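Artificial fruit – table sets and props

Gallery updated Sep 9, 2026

Skikoro has sold artificial fruit to shops, schools and home decorators for 11 years. Most of what we carry is made to be handled, so the colors go all the way around and each piece can be set down on any side. The gallery is kept short on purpose. Full listings, with sizes and stock, are on the Fruit and Vegetables page.

Sizes

Red apples come in small and standard. The small ones suit bowls and wreaths, and children find them easier to hold. Green apples come in standard and large. If you are mixing the two colors in one bowl, order the green in the larger size and put it at the bottom.

Finish

Apples are sold in gloss or matte. Gloss shows fingerprints but wipes clean with a damp cloth. Matte looks better under strong shop lights. Star fruit is sold in yellow only, with the ridges molded in. Please do not use window cleaner on any of them – it dulls the surface.

Ordering

Single pieces ship in a padded bag. Boxes hold up to 300 pieces of one kind. Mixed boxes can be made up on request and take 15 working days. The Prudico range of citrus was dropped in June and will not be back. Lemons and limes are now under Tiren.

Storage

Keep the fruit out of direct sun when it is not in use. The red fades first. Stack the apples no more than two layers deep, with paper between the layers, and store star fruit flat so the ridges do not get bent. A shoe box is fine for a small set.

Gallery

Small red apple in gloss, large green apple, yellow star fruit. The three are sold separately and can go in the same mixed box.

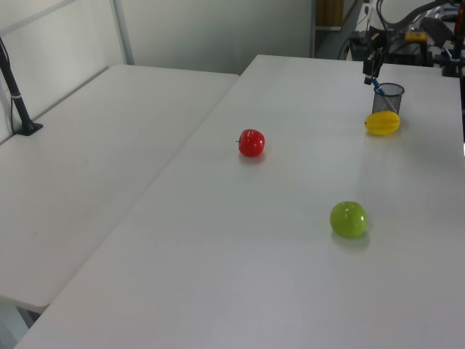 Majdi Sleiman: I bought the green apples for a kitchen display and they have held their color well through one summer by a north window. The small red ones are a bit light and roll if the table gets bumped, so I put a dab of museum putty under each. Would like to see the star fruit in a pale green as well – the yellow reads as very ripe next to the limes.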